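关于我们

打印本页 | 用电子邮件发送给朋友

Walline是一所教人泡东西喝的学校。说得体面一点，叫热饮技艺学校；说得更体面一点的版本印在门口的铜牌上，字太小，多数来访者会把它当成电表编号。我们在Prerkdale的一条坡道顶端，走上来的人一般都已经很想喝点什么，这对招生有帮助。

学校教咖啡、茶、可可，以及各种介于三者之间、家里长辈坚持称为“补一补”的东西。不教拉花。每年都有人来问，每年都有人失望地下坡去。坡道下面有两家店教拉花，教得很好，我们会给您指路，还会借您一把伞。

学校的来历

最早的Walline是一家杯子铺，卖杯子，也修杯子。把手掉了的、杯口磕了的，都有人送来。铺子里常年烧着一壶水，等胶干的客人就坐下来喝一杯。喝着喝着，有人开始抱怨自己在家怎么也泡不出这个味道，店里便开了一门课，收费是一只旧杯子。课后来越开越多，杯子越修越少，终于有一年的三月，柜台被拆掉，换成了一张白色长桌。招牌没有换，因为店名里本来就没有“杯子”两个字，省了一笔钱。

旧杯子留了下来，如今登记在册的有106只。登记簿是我们学校最严肃的文件，每只杯子记着颜色、容量、来路和脾气。“脾气”一栏是后来加的，例如“盛满时把手烫手”“洗后须倒放，否则记仇”。新生第一堂课要从架上挑一只，用到结业。有人挑得很快，有人要站上二十分钟，我们都不催。催了也没用，挑错杯子的人会在第三周自己来换，并且表现得好像只是路过架子。

我们教什么

基础课叫“一杯”。全课程只做一件事：把一杯热饮从空杯做到可以端给别人。听上去单薄，第一周结束时便不会有人这样说了。

先学温杯。然后学倒。倒水这件事，大多数人从小做到大，从来没有人看过他们怎么做，所以一有人看就开始抖。抖的问题我们不治，多倒几次自己会好。

接着学留白。我们的规矩是液面要低于杯口，低多少由杯子决定，也由要端它走多远决定。学员中间流传着一句话，说Walline的杯子永远是不满的，老师也是。老师们听过这句话，认为前半句准确。

再往后是搅拌，占去整门课差不多三分之一的时间。外面的人听到这里往往要笑，家长听到这里往往要看一眼学费。可是搅拌确实值得学。勺子怎么进杯，斜着还是直着，贴不贴底，敲不敲壁，搅完了往哪里放，每一样都有人吵过架。学校内部至今分成两派：一派主张画圈，一派主张来回。两派共用一间茶水间，彼此客气。有一点是一致的，勺子不许碰得叮当响。叮当响在别处叫生活气息，在这里要重搅。

糖的问题单独开半天课。这半天一般会超时。

进阶课叫“第二杯”，讲续杯、待客、给不认识的人泡茶，以及怎样体面地喝完一杯别人泡坏了的咖啡。最后这一项是期末考核的内容，考核用的咖啡由基础课学员提供，来源从不短缺。

关于杯子的几点看法

常有人问，学校推荐什么样的杯子。我们的看法不太适合写进宣传册，所以写在网页上。

外面深一些，里面白一些，比较好用。里面白，茶汤咖啡的颜色看得清楚，淡了浓了一眼便知，谁也赖不掉。外面深，手印不显，桌上放久了也不难看。亚光的外壁握着踏实，有釉光的内壁好洗。至于全黑的杯子，里外一色，装了什么全凭信任，我们收过几只，放在架子最高一层，登记簿上的脾气栏写的是“不坦白”。

把手要能放进去两根手指。只放得进一根的，请留给讲究的人。把手朝哪边摆，我们不作规定，但是端给客人的时候，请想一想客人的手在哪边。这一条写在墙上，字比铜牌大得多。

白桌子也是故意的。白桌子留不住秘密，一滴茶渍隔着半间屋都看得见。第一代白桌用了很多年，退下来的时候，桌面上的圆印已经可以当年轮来数。有学员提议把它挂在墙上当作品，我们称了一下，墙不同意。现在的这张每堂课后都要擦，擦桌子算学分，2分，全校最容易拿也最常有人拿不到的2分。

场地与人

教学的地方共有两间。大间叫Nurmi室，放长桌和杯架，朝南，下午光线太好，茶容易看着比喝着好。小间叫Gristley室，原来是铺子里修杯子的地方，现在放书，也放那些已经修不好、但是没有人愿意签字扔掉的杯子。Gristley室可以借用，条件是不要试图修它们。每隔一阵总有人手痒，胶水的痕迹我们看得出来。

每班最多收10人。这个数字由水壶决定，与教育理念无关，虽然招生手册里有一整页在解释它与教育理念的关系。

基础课学费1600元，含茶叶、咖啡豆、糖、一条擦桌布，以及那只旧杯子的使用权。结业时杯子可以带走，但要拿另一只来换。换来的杯子无论多丑都会上架登记，这是老铺子的规矩。架上最丑的那一只已经被三届学员选中，每一次都在结业时被还了回来，附带一只更好看的，作为赔礼。

我们没有什么使命宣言。有一年请人写过，写得很好，里面有“温度”两个字出现了七次。我们读完以后去烧了一壶水，回来就忘了把它挂到哪里。如果您来访时看见，请告诉门口的人。

来访

周末上午开放，不必预约，上坡请慢走。来了会有人问您喝什么，请直接回答，不要说“随便”。“随便”在我们这里是一种配方，由当天值班的人决定，里面通常有姜。

可以自带杯子。可以不报名。可以坐到打烊。请不要敲勺子。

打印本页 | 用电子邮件发送给朋友

读者留言（4条）

坡下邻居：
看完才知道你们是学校。我住在坡底九年，一直以为上面是修电表的。

第三周换杯子的人：
我那次真的只是路过架子。

画圈派：
来回搅拌会在杯壁上留一道印，这个问题我在课上提过，在茶水间也提过，现在在这里再提一次。另外糖那半天的课能不能改成一天，上次讲到红糖就没时间了。

黄豆汤圆：
请问带小孩可以来吗？她八岁，会倒水，抖得不厉害。那个“随便”里的姜能不能少放一点？

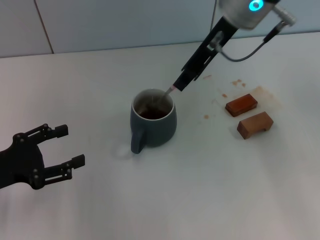
深色外壁、白色内里的一杯，液面低于杯口，勺子斜着进。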